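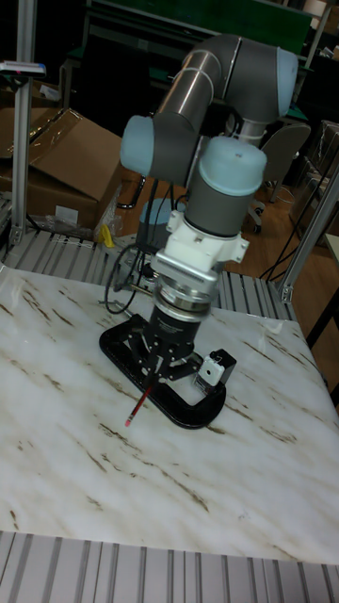 Gesside Community Orchard Society
Minutes of the General Meeting, 04/05/2026
Held in the upstairs room at Galang Hall

Chair: Chalerm Nilsuwan
Apologies were received from the members on the seed-swap trip, who send their best and promise to bring back pears.

1. Minutes of the last meeting
Read and approved. One correction: the quince by the east gate was listed as dead. It has leaves! The secretary is delighted to be wrong and the record has been changed.

2. Matters arising
The water tap by the tool shed has been fixed and no longer drips down the path. The sign for the cider trees is still at the painter's. Chalerm will call again before the next meeting.

The question of the borrowed ladders was carried over once more. Two are back, one is still out on loan to the allotments on Rotero Road, who have asked to keep it until their cherry netting is up. Agreed.

3. Spring bloom report
A wonderful year so far. The early plums were over before most of us had our coats off, but the apples along the north wall are the best anyone present can remember, and the old russet that was cut back so hard in January is covered in blossom from top to bottom. Members who were nervous about that pruning (several were, and said so at the time) were very gracious about it.

There was one night of frost after the pears opened. The lower rows took some damage, mostly on the side nearest the stream. The upper rows look fine. We won't know about fruit set for a few weeks yet.

The bees are flying well. The mason bee tubes put up on the shed wall are nearly all filled, and the group looking after them would love more people to come and watch on a warm afternoon. Bring a folding chair.

4. Money
Opening balance $1,288. Grafting day brought in $465 from plant sales and the cake table, which is the most we have ever taken on a single day. Warm applause for the bakers. The lemon and poppy seed loaf sold out before the gates were properly open.

Spending since the last meeting was small: twine, labels, tap parts, and a new blade for the big pruning saw. Receipts were passed around and approved.

5. Grafting day
Everyone agreed it was a joy from start to finish. We made 22 new trees to keep for the orchard, on top of the ones visitors took home. Those kept are in pots behind the shed, in the shade, and need water every second day through the dry spell. A rota is pinned inside the shed door and there are still gaps in it.

Points raised for next year:
- Start the beginners' table earlier. The line was long by mid-morning.
- More whip-and-tongue practice wood. People wanted to keep cutting and we ran out.
- Paint the variety name on the pot as well as tying on a label. Two labels have already blown off and we now have a pair of mystery trees. Guesses so far are a Gravenstein and "something red."
- Ask for more bandages in the first aid box. Nothing serious, just thumbs.

6. Planting the lower slope
This took up most of the evening and it was a lively, friendly discussion. The lower slope has been in rough grass since the old sheds came down. Chalerm brought a hand-drawn plan with room for 10 standard trees, set wide enough to get the mower between them, with a hedge of hazel and damson along the bottom to break the wind.

Several members asked about the wet corner. It was agreed to leave that as meadow, mow it once after the flowers have gone over, and perhaps try a medlar at its edge. The medlar had loud support from the back row.

There was a difference of opinion on rootstock. Some would like smaller trees that children can pick from the ground. Others feel a slope like that deserves full-sized trees that will still be there in eighty years. In the end the meeting voted for standards, with a row of smaller trees along the path where little ones can reach.

Stakes and guards: the plastic guards from Plasta were compared with wire mesh. The mesh costs more but lasts, and we have all picked enough brittle bits of old guard out of the grass. Mesh was chosen by a clear show of hands.

ACTION: Chalerm to mark out the planting spots with canes and tell members when it is done, so people can walk the slope and comment.
ACTION: Secretary to ask the nursery for prices on bare-root trees for winter.

7. Juice press
The press needs a new cloth and the handle is stiff. It will be taken apart, cleaned and greased over the summer. Anyone who has done this before is asked to speak up. Anyone who hasn't, but would like to learn, is just as welcome.

8. Any other business
A request for a bench under the walnut was met with great cheer. Someone may have oak planks in a garage.

The school would like to visit when the early apples are ripe. Yes, of course!

Please shut the bottom gate. The deer have noticed.

9. Next meeting
To be held in the orchard if the weather is kind, otherwise upstairs at the hall as usual. Bring a mug.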